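Renters feel shut out of council decisions, Nidbridge researcher finds

Many tenants in Nidbridge believe their views carry less weight with council than those of homeowners, according to Ieva Kivi, who led interviews with 111 residents for the Nutumik civic research office. Ms. Kivi discussed the findings with this publication in September.

"The word we heard most often was 'temporary,'" she said. "People who had rented in the same neighbourhood for 10 years told us they were still spoken to as though they were passing through."

The office did not set out to measure party preference. Interviewers asked residents whether they had contacted a councillor, whether they had received a reply and whether they expected to vote in the next municipal election. Conversations were held in residents' homes, generally in the evening. 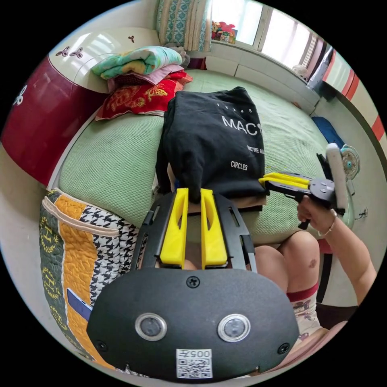
Ms. Kivi regards the choice of location as central to the work. Earlier consultations took place at the civic centre, where attendance favoured owners and retirees. "At home, the conversation follows the household," she said. "You speak across a bed with folded black clothes on it, and the subject moves to shift work, and from there to why a 7 p.m. public meeting is of no use." Evening shifts were mentioned by tenants in both wards.

Heiðrún Thorlacius, who reviewed the methodology, cautioned against reading the results as a forecast. "These are attitudes, carefully recorded," she said. "Turnout is a separate question and ought to be studied separately."

Asked whether council had responded, Ms. Kivi said two members had requested the full report and that a briefing would be offered to the remainder. She declined to comment on the proposed ward boundary changes, which fall outside the office's mandate.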